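Caderno de oficina, projeto Zudora (disciplina de automação, bancada Teltik)
Outubro, 14h

Tarefa: puzzle de números em madeira, manipulação com dois braços. Cada linha tem o algarismo, uma peça de desenho e uma peça de contagem. Ponto de partida: tabuleiro parcialmente montado, peças soltas sobre a mesa, as do 5 e do 4 do lado mais próximo da garra.

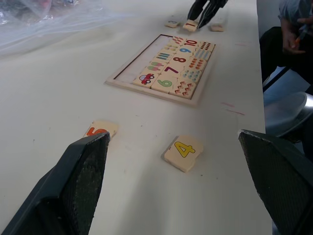
PREENSÃO

Força limitada a 19 N nas duas garras. Abertura máxima na aproximação, fecho só depois de o pulso estabilizar 300 ms. O encaixe recortado dos bordos complica o contacto: se o dedo apanha a saliência, a peça roda. Passámos a pedir o ponto de preensão a meio do lado, offset de 2 mm para dentro.

Com as duas câmaras de pulso ligadas, o planeador Gorolik recebe imagens com atraso diferente. Corrigir o carimbo temporal antes da próxima sessão.

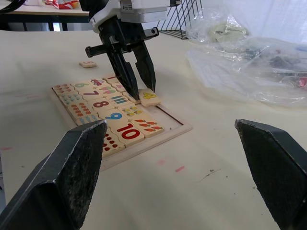 Peça do 4 junto ao canto do tabuleiro, segundo braço por cima; ranhura ainda com lugares vazios.

Extração: levantar na vertical antes de qualquer translação. Na versão anterior o movimento era oblíquo e arrastava a peça vizinha. Velocidade de subida reduzida a metade. Rever também a orientação final, o classificador confunde algarismos rodados.
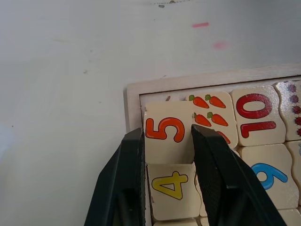 Porque não usar ventosa em vez de dedos?
As peças são pequenas e têm bordos recortados, e o regulamento da prova Schouten exige a mesma ferramenta em todas as tarefas. Trocar de garra a meio custa mais tempo do que se ganha.

Zona de trabalho partilhada: só um braço de cada vez sobre o tabuleiro, o outro espera de lado. Bloqueio por software, a testar com 500 ciclos em simulação. Falta definir quem tem prioridade quando ambos pedem acesso.

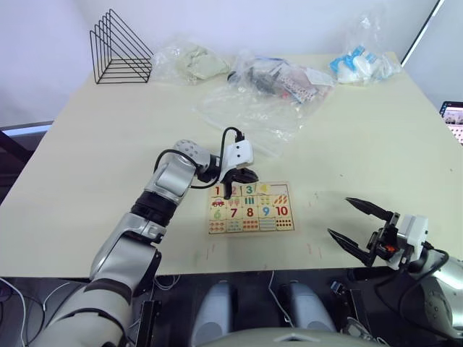

Vista de cima: braço esquerdo sobre a linha de cima, garra direita aberta ao lado.

Pendentes: recalibrar pulso direito, guardar os parâmetros de força no repositório, repetir a extração do 5 com a nova trajetória.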